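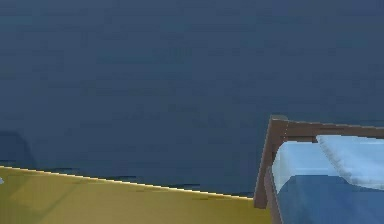
Simulated bedroom, low view: yellow surface at left, wood frame with blue bedding at right.

Undcombe Shared Equipment Group
Minutes of the meeting held 27 April 2019

Present: Toon Vermeulen (chair), members for Catow and Abu Hammour, workshop lead, purchasing
Apologies: training desk

1. Minutes of the last meeting
Approved with one correction. The charger order was placed by Catow, not Undcombe.

2. Fliltutent simulation package
The group went over the trial license for Fliltutent, the simulator offered to us for planning home-assistance robot tasks. The bedroom scene was used for discussion.

Workshop lead reported that the package installs cleanly on the lab machines. Scene loading is slow the first time and fine after that. The trial allows 200 saved runs per site. Catow has used 44 and Abu Hammour has not started.

Catow asked whether the bedding in the bedroom scene behaves as cloth when a robot pulls at it, or as a solid shape. The supplier's sheet says cloth is supported but does not say in which scenes. Toon Vermeulen will ask.

Abu Hammour said the walls and furniture look too plain for camera training. Workshop lead agreed for camera work but thought it was good enough for reach planning. There was some disagreement on this and it was left open. Purchasing asked that the two uses be kept apart in the final report, as they are priced as separate modules.

Low viewpoints were also raised. With the view down near furniture height, a close surface takes up a lot of the picture and it is hard to judge distance to the bed frame. Members want to know if a second view can be shown next to the first. The manual covers this in chapter 2, which no one present had read.

3. Cost
The quote is per seat, with support billed yearly. Purchasing considers the support charge high. No decision until the cloth question is answered. The supplier has offered to extend the trial to July at no charge. Agreed to accept.

4. Actions
Toon Vermeulen: write to supplier on cloth and on texture options.
Abu Hammour: start trial runs, bedroom scene first.
Workshop lead: circulate the manual chapter on views.
Purchasing: get a quote without support.

5. Other business
The loan cart at Catow needs a new wheel. Workshop lead to order.

Next meeting in July, at Abu Hammour.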